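# What the case is made of

Most protective cases on sale today are moulded from one of two materials. Thermoplastic polyurethane, usually sold as TPU, is soft and springs back after a knock. Polycarbonate is hard, keeps its shape and spreads a blow over a wider area. Many designs use both, with a rigid back bonded to a soft rim.

Clear cases are the harder product to get right. TPU yellows under ultraviolet light and with heat, and the change can't be reversed by washing. The Flastgate range adds a faint blue tint to offset this, a method borrowed from bottle making. Treloar uses a stabiliser in the resin - slower to discolour, but dearer to mould.
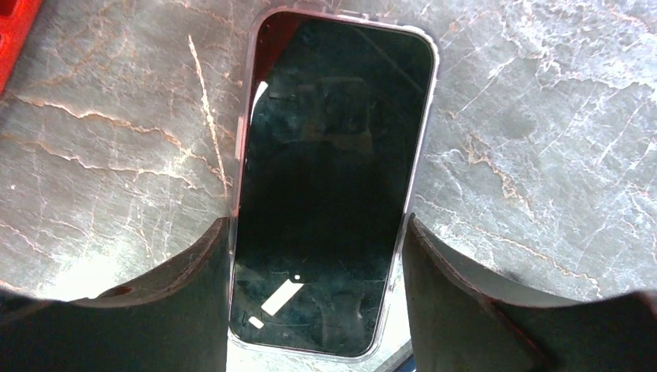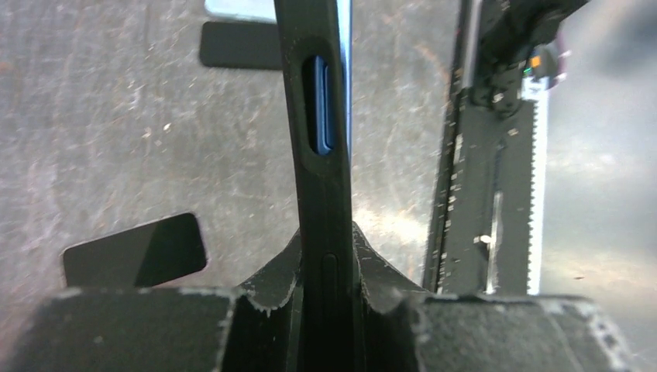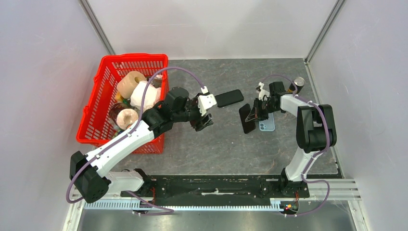

Buttons cause more returns than cracked corners do. A designer can leave an opening over each one or mould a raised cover that passes the press through to the phone. The opening gives a better feel and costs less, but it lets in grit and weakens the side wall at the point where it is most often gripped. The black case has an elongated oval cutout near the top, with the blue side button showing through it, and a small raised bump lower down. Around an opening of that kind the wall should be thickened, or the case will stretch there first.

Covered buttons depend on the thin web of material that joins them to the wall. If the web is too thick the button feels dead. If it is too thin it splits, usually at one end. Pultgate's Tostitz case went through five sets of tooling before its web was settled, and the final part weighs two grams more than the first.

Grit is the other common fault. Dust that works in behind a hard back is dragged against the phone each time the case flexes, and leaves fine marks on the finish. Taking the case off every month and rinsing it in warm water with a little washing-up liquid removes most of it. It should be dried fully before it goes back on. Solvents, including some screen wipes, can cloud polycarbonate and should be kept away from it.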